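Re: [Rutum-wraps] Tape for parcels and gift wrap, what do you all use?

On Saturday, a list member in Cusia wrote:
> I have 36 boxes to wrap for the August swap and my big tape gun
> keeps tearing the paper. Is a small dispenser worth it, or will
> I just be changing rolls all day? Also, where do you wrap if
> you don't have a big table?

Oh, small dispenser, every time! I did 23 parcels for the last swap with one of those little plastic ones and only went through two rolls. I love a roll of clear tape you can pick up, pull from and put down again without clearing a space for it. The tape gun is great for moving house, but on thin paper it's a brute.

As for where – the bed! I've wrapped on mine for years. Put the plush striped blanket on top and nothing slides off, and the stripes are handy for lining up a long edge of paper (squint a bit, they do wander).

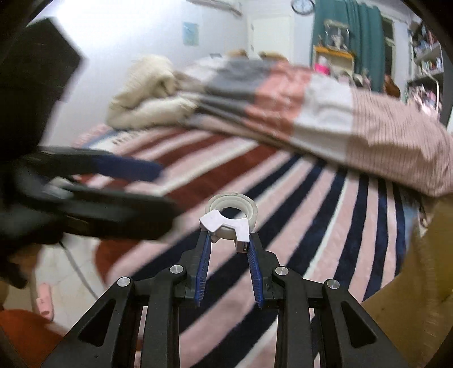
The one drawback is that soft bedding gives when you press down, so I keep a Lenz catalog under the box while I'm taping the ends. It's 262 pages and wonderfully stiff! Fold first, crease with your thumbnail, then tape. I cut 15 short strips ahead and hang them along the catalog's edge, and that gets me through three boxes or so before I have to stop.

Flustorach had refill rolls last time I was in, on the bottom shelf by the envelopes. Do tell us how the 36 go, I want to hear about the odd-shaped ones!

– your fellow wrapper in Rutum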